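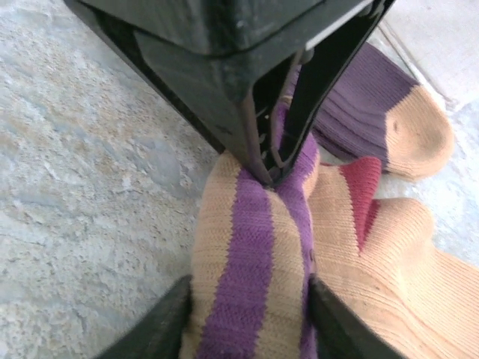 Why do socks stretch?

Socks stretch because they are knitted, and knitted cloth is made of loops that can change shape when you pull them.

Take a plain cotton handkerchief and tug it along one side. It hardly moves. A handkerchief is woven, so its threads go straight over and under each other, like the strips in a paper mat. Now tug a sock. The yarn in a sock is bent into row after row of little loops, and each loop hangs on to the one below it. When you pull, the loops get longer or wider. When you let go, most of them spring back.

What are the ridges for?

Many socks have thin raised lines running up and down them. This is called ribbing. It is made with two kinds of stitch, one that stands forward and one that sinks back. The sunken stitches fold away between the raised ones, a bit like the folds of an accordion. Your foot pushes the folds open, and they close up again when the sock comes off. Ribbing is often put at the top of a sock, where it has to grip your leg, but it can go all the way down to the toes.

Some socks also have a stretchy thread knitted in with the main yarn.

How do the stripes get there?

The stripes on a knitted sock are usually not printed. The knitter, or the knitting machine, works round and round in one colour, such as purple, and then changes to another, such as tan. A lot of rounds in the same colour make a broad stripe. One or two make a thin one. A toe in a different colour is made the same way, by changing yarn when the knitting gets to that part.

Why do socks go fuzzy?

Yarn is made of short, fine hairs called fibres, twisted together. Rubbing inside a shoe pulls some of the ends loose, and they stick up as fuzz. If they tangle, they make tiny balls called pills. Turning socks inside out before washing keeps the outside from rubbing so much.

Try it yourself

You will need an old sock, a ruler and a magnifying glass.

1. Lay the sock flat and measure across the top.
2. Stretch the top as wide as it will go and measure again.
3. Let go, wait a moment and measure a third time.
4. Stretch it once more and look through the magnifying glass. Can you find the loops?

Do the same with the heel and write down which part stretched further.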